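7 min read

4. Wrapping the bottles

I came to this part of the study thinking the film would be the easy bit. It wasn't! Bottles with a built-in handle are awkward things to wrap, and the big orange ones we used at the Trandevcombe packing room are a good case (glossy, curved, a printed label round the body, and a handle that gets in the way of every fold you try to make). I kept notes at the table and most of them are about that handle.

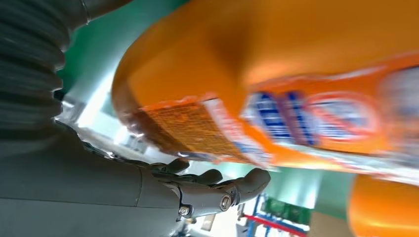 Ranjbar felt I was being unfair to the handle, and said the real nuisance was the film, which creeps whenever you let go of a corner and never lies flat twice. I've gone back and forth on this since, and I think we're both a bit right. A 500 mm sheet gives you plenty to tuck under, but all that spare film has to go somewhere, and it tends to bunch up just where you want to get your fingers in.

So we tried 2 ways of starting. In the first, which we called the Gokemero start, the sheet goes down on the table and the bottle is laid on top of it, on its side. In the second the bottle stands up and the film is brought round it like a scarf. I liked the scarf far more on paper, but at the table I kept drifting back to laying the bottle down, and so did everyone else who had a go. 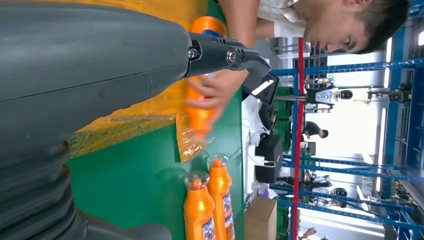 Figure 3. An orange bottle handled on the film, with more bottles on the green tabletop.

I should say something about the table too, as it comes up again in section 5. Our earlier trials at Jesitach were done on a bare bench and the sheets slid all over the place (I lost a good part of one afternoon to picking them up off the floor). We switched tables before the Trandevcombe trials in October, and the slipping is left out of the timings below.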